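Section 4: Setting Up the Drinks Table and Filling the Pitcher

I wrote this part after a Saturday open house at Rastura where I put everything out in the wrong order and ran short of room for the mugs. Crisóforo Orozco has a longer version for big crowds. Mine is for one table.

1. Wipe the tabletop and dry it well. On a black one every sticky ring shows, so I go over mine twice.

2. Stand the pitcher near one side, with the spout facing where you want people to pour. Put a couple of cups behind it, within reach.

3. Open the soda slowly. If it hisses hard, close the cap, wait a bit and try again (I have worn a lot of soda over the years!).

4. Tip the bottle until it's nearly level and pour a thin stream into the pitcher. Don't rush it — a fast pour foams up and you lose half the fizz. 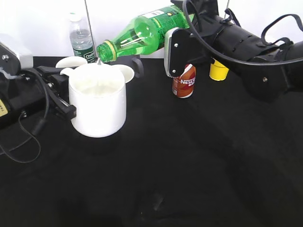
5. Stop well short of the rim. My pitcher at home starts to dribble down the side if I go past the bottom of the spout, and I've heard the same from Erasto Nyaga, who owns the bigger one.

Note: I pour one flavor at a time and rinse in between. Cola on top of lemon-lime tastes like neither, though my kids would argue.

Caution: Never pour hot coffee into a pitcher that has just held cold soda. Ceramic can crack. Rinse it with warm water and let it sit first.

6. Now arrange the rest. Tall bottles go at the back against the wall, small coffee drinks and cartons next to them, and mugs toward the front with the handles turned so you can grab one without knocking its neighbor. 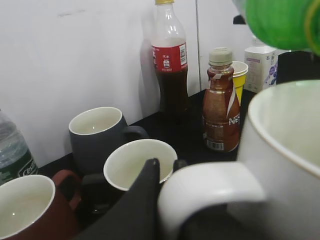
7. Keep opened bottles capped between pours. An opened cola is fine for the afternoon, but I wouldn't save it past 2 days, even in the fridge.

8. Paper cups are light and tip easily, so tuck them in beside something heavier.

Note: If you're mixing mugs and paper cups, save the mugs for the coffee people. They'll thank you, and the lids question never comes up.

For cleaning the pitcher, go on to Section 5.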